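Print this story | E-mail this story

Griranero puts 639 hand-held grippers in its budget request

Trener firm wants home packing work before it buys any robot arms

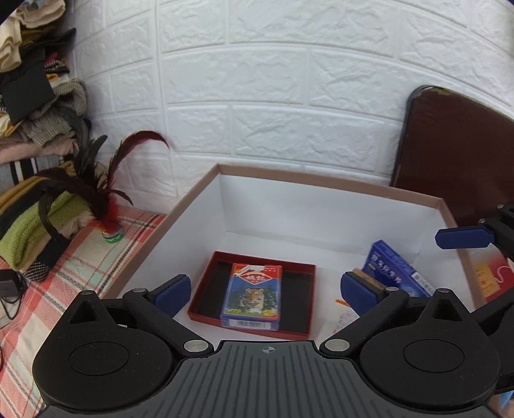
By Efren Pascual
April

TRENER – Griranero is asking for money to buy 639 hand-held grippers next year, up from 300 now in use. Price is $117 apiece if the order goes in as one lot. Split it and the discount is gone.

The grippers go out to people's homes, where they are used for small jobs like boxing up cards and tape. Recordings from those jobs are meant to train Inga, the company's packing software. Robot arms come later – no figure for those yet.

"We buy the cheap end first," said Inga project lead Kulard. "Arms can wait a year."
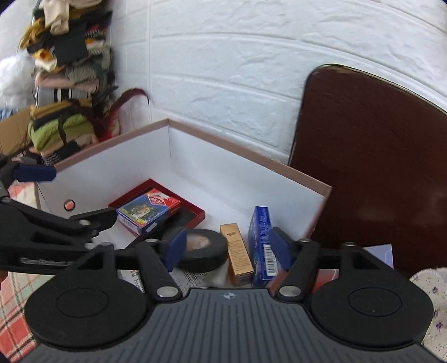 Playing cards, a roll of black tape and small cartons in a white box, with a gripper at work.

Still to be setled: spare fingertip pads, which wear out fastest, and who pays shipping on returns. Finance wants both in the same request. A repair bench is also on the list at $899, used.

Homes already signed up will keep the tools they have. New ones get theirs after the order clears, probly in two batches.

Last updated 4:40 p.m.

Print | E-mail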